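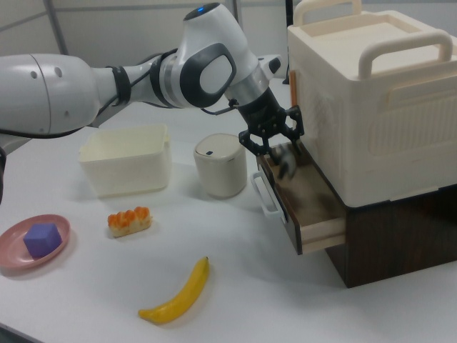

Fudeo: household words of Grumthorpe and the valley

Fudeo is a list of words which people in and near Grumthorpe use for things at home: furniture, storage, cooking tools, cloth, cleaning, small repairs. It has 2988 entries. Each entry is one word or short expression with its meaning in standard English, the place where it was collected, and in most cases one sentence of use.

The list was started by Zohreh Arabzadeh as a notebook for learning the local speech, and was later put in order by her and Tegan Harawira. The present version is 1.3, closed in September.

What is in the folder

entries.csv – the main table, one row for each entry
variants.csv – other spellings, linked to the main table by entry_id
places.csv – the 11 collection places, with short codes
sentences.txt – the sentences of use, one on each line, with entry_id at the beginning
CHANGES – what was corrected between versions

All files are UTF-8. The separator in the tables is the semicolon, since many meanings contain commas. Please set this by hand if your spreadsheet program does not ask you.

Columns in entries.csv

entry_id: a number that never changes. When an entry is removed, its number is not used again, so there are gaps.
headword: the spelling we chose as main.
pos: noun, verb, adj or phrase.
meaning: short explanation in English.
topic: one of furniture, storage, kitchen, cloth, cleaning, repair, other.
place: code from places.csv. If the word was given in more than one place, only the first place is here and the others are in the column place_more.
age_group: of the speaker, in three groups (under 40, 40 to 65, over 65). Empty if the speaker did not want to say.
heard: "said" if the speaker used the word without being asked for it, "asked" if we had to ask for it directly.
note: free text. Not every note is useful.

How the words were collected

Most words come from visits to homes. The speaker walked with us from room to room and told us the name of each thing, and of its parts when there was a name for the parts. A smaller portion comes from the Alipour letters, a family collection which we were allowed to read but not to copy in full. Words from the letters have the place code ALI and the column heard is empty.

Of all entries, 2750 have a sentence of use. For the rest we have only the word and the meaning. We did not write sentences ourselves to fill the holes.

Spelling

There is no agreed spelling for this speech. We followed the Gunance rules, which were made for a school reader and are easy to read, but they have a weak side: they do not show the difference between the two long "a" sounds. Where this difference changes the meaning, the note says so. The variants file holds up to 3708 spellings, depending on whether you count the forms with and without hyphen as separate. The script we used for joining them treats them as separate.

Example rows, shortened

211; tillet; noun; small drawer inside a bigger one; storage; GRU; said
212; tillet-lip; noun; front edge of a small drawer; storage; GRU; asked
640; to sneb; verb; to close a lid or door without the latch; furniture; OXM; said
1407; wem-cloth; noun; old cloth kept for wet floors; cleaning; GRU; said

Known problems

The topic "other" is too large. We began to divide it and stopped, so entries with a number below 900 are sorted better than the later ones.

Some meanings are too narrow. For example "tillet" was explained to us as a drawer for buttons, then by another speaker as any drawer that sticks. We kept the general meaning and put both remarks in the note.

Younger speakers are few in the list. Please do not use the age_group column to say that a word is dying – we have not enough material for this, and in two places we met only people over 65.

The words for stoves were collected twice by mistake, by each of us separately. The doubles are marked "see also" in the note, and were left in the table because the sentences are different.

Privacy

Names of speakers are not in the files. Names of relatives and neighbors that came up in the sentences were replaced with a single letter. If you recognize somebody anyway, please write to us and we will take the sentence out in the next version.

Use

You may copy, print and change the list for study, teaching or private reading. For a printed dictionary please ask first, because several families gave their words under this condition.

To cite: Z. Arabzadeh and T. Harawira, Fudeo word list, version 1.3.

Corrections

Send the entry_id, the old text and the new text, and tell us where you heard the word. Corrections to the spelling only are collected and put in together. Corrections to meanings are checked with at least one speaker from the same place, so they take longer.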